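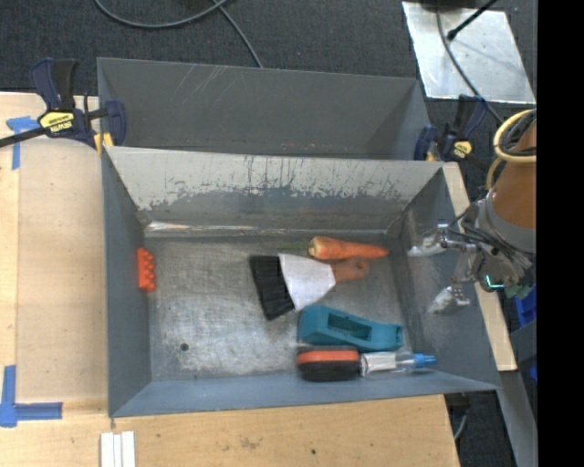

Bin to bin sorting, month two – wrist camera or fixed camera?

froydis_h
Posted Wednesday, 8:24 pm

Hi all, Frøydis Hovland here, the one who kept asking about gear backlash in February. The arm lives! It picks things out of the front bin and drops them in the back one, and on a good evening I can get through 20 picks before I have to step in. I'm ridiculously happy about it.

Now the part where I need help. Everything runs off one fixed camera looking down at the bench, and the bare metal is driving me nuts. The software (I'm calling it Prusum, long story, my nephew named it) finds the orange toy brick and the carrot every time. The little clear bottle is another matter. It sees the blue cap fine, then decides the cap is the whole object and tries to pinch it by the very end. The shiny floor doesn't help, and neither do the scratches.

So before I spend money: wrist camera, or better light, or something else? Bins are clamped down and I've put blue tape on the tabletop so I can tell if anything has crept.

pukorby
Posted Wednesday, 8:51 pm

Oh this is great! I love that you went straight to a carrot. Everybody I know spends a year on wooden cubes.

My vote is light. I fought with the same thing on a sheet metal tray and what fixed it was a cheap LED panel bounced off a white foam board, so nothing shines straight down into the metal. Took me 2 evenings including the trip to buy foam board. Try that first, it costs next to nothing.

taina_g
Posted Wednesday, 9:10 pm

Going to disagree with pukorby a little. Soft light will calm the floor down but a clear bottle is still a clear bottle, you'll be looking through it at scratched metal either way. I'd go wrist camera. Once the arm is close you get a second look from a different angle, and the label is a nice solid thing to lock onto. Find the label, find the cap, and the middle of the bottle is somewhere between the two.

Also, do you really need to pick it while it's jammed up against that black block and the teal thing? Get the easy stuff out first, then nudge the pile.

– Tainá Guerra

froydis_h
Posted Wednesday, 9:26 pm

Ooh, label plus cap, I hadn't thought of that at all. I've been training on whole outlines.

About the nudging: I've tried it and I'm a bit scared of it. The fingers are stiff and the walls of the bin don't give. One push at the wrong height and the whole gripper twists. I did wonder about using the hand brush as a test for this, it's long and light and the bristles are forgiving.

meng
Posted Wednesday, 9:40 pm

Please don't add a wrist camera yet. You already have a fair number of loose wires looping around that wrist and every one of them is waiting to catch on the lip of the bin. Ask me how I know (I pulled a connector clean off the board, mid pick, with my kid watching). Sort out the cable routing, then hang more stuff on it.

On nudging, put something springy behind the fingers. I printed mine in TPU with 8 mm of travel and now I push things around without a second thought.

taina_g
Posted Wednesday, 9:58 pm

meng is right about the cables, I'll give you that. Run the camera lead inside a sleeve with the rest and leave a loop at the elbow. It's still the better fix though! Light changes every time somebody opens a curtain.

pukorby
Posted Wednesday, 10:05 pm

Not if you turn the panel up enough and shut the curtain :)

Side question, what about lining the bin? Matte black shelf liner, cut to fit. No more shine off the floor, no scratches to confuse it, and the bottle gets a dark background.

meng
Posted Wednesday, 10:12 pm

Dark liner under a black block and black bristles? Then you've swapped one problem for another. Go matte green or tan.

froydis_h
Posted Wednesday, 10:31 pm

Ha, yes, I'd lose the eraser in a heartbeat. It does have that orange-red band, but the software would probably do to the band what it does to the cap.

I've got a roll of tan liner left over from the kitchen, brand is Dimora, it's dull as dust and should be perfect. Plan for the weekend: tidy the wrist wiring, liner in the front bin only, foam board and lamp, and then run the same 24 picks before and after so I have numbers to show you. Wrist camera goes on the list for later, sorry Tainá, I do think you'll win in the end.

meng, would you share the file for those springy fingers? And what wall thickness did you print at?

meng
Posted Wednesday, 10:44 pm

Sure, I'll put it in the files section tonight. The walls are 2 mm. Print slow and dry your filament first, mine came out like shredded wheat the first time.

taina_g
Posted Wednesday, 10:49 pm

Post the failures too please! I want to see where it grabs the bottle.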